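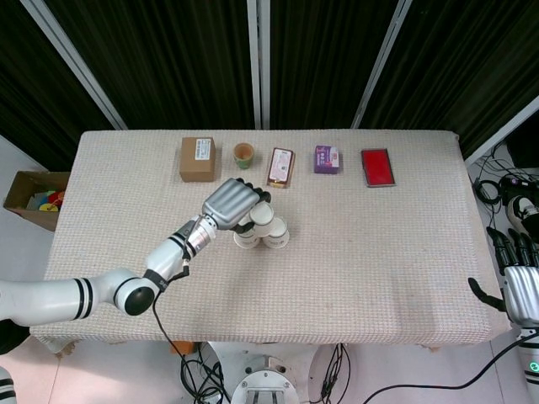
Opening: why I'm talking about earnouts

Hi everybody, thanks for sticking around after lunch. I'm Yến Hầu, and I sold my little scheduling software company, Bedis, to a bigger outfit called Flarent. (Pause, let people find seats.)

So, the price on the front page of our deal was lovely. I told my mom that number! Then I read page 34, where a good chunk of it turned into an earnout, meaning we'd only get paid if we hit certain targets after closing.

What I got wrong

I agreed to a target based on profit. Big mistake, and I'd love to save you from it. Once Flarent owned us they moved us onto their billing system, Zenow, and charged us for it, and there went our profit – on paper, anyway. Revenue would have been much harder for anyone to mess with.

Also, ours was all or nothing. Hit 100 percent of the target or get zero. Ask for a sliding scale! We missed by 2 percent the first February and I was grumpy for weeks.

What I'd ask for now

Who decides on hiring and pricing during the earnout? Get it in writing.
Can you look at the books? How often?
What happens to the payment if the buyer gets sold too?

(Tell the Hứa story if there's time. Skip it if we're past minute 17.)

Last slide has my email. Questions, and please use the mic, the back row can't hear a thing.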